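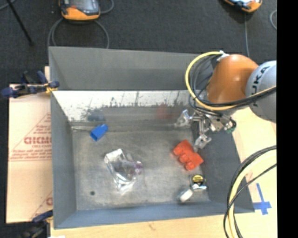
Gray metal bin on the wooden table, scuffs and all.

Questions I get about the Irnley swap shelf

What is it?
A free shelf for household odds and ends, out back at 1306 Hashmi Lane. You bring stuff you don't want and take stuff you do. I started it in May with one bookcase and now it's more than I can fit under the porch roof!

When can I come by?
10 to 5, most days. If the gate's shut, I'm out -- try again after lunch.

Do I have to bring something to take something?
Nope. Plenty of people only take, and plenty only drop off (my sister's whole kitchen came through here when she moved).

What won't you accept?
Mattresses, paint, car seats, anything with a frayed cord. Please don't leave these by the gate overnight. I have to haul them to the Brireck transfer station myself, and they charge me $11 a load.

Can you hold an item for me?
Until closing the same day, sure. Email me first.

Do you take clothes?
Coats only. For everything else try the Telludetti thrift store, they've got racks and a fitting room and I've got a porch.

Can my kids come?
Yes, please! The bottom shelf is all toys and puzzles. Some of the puzzles are even complete.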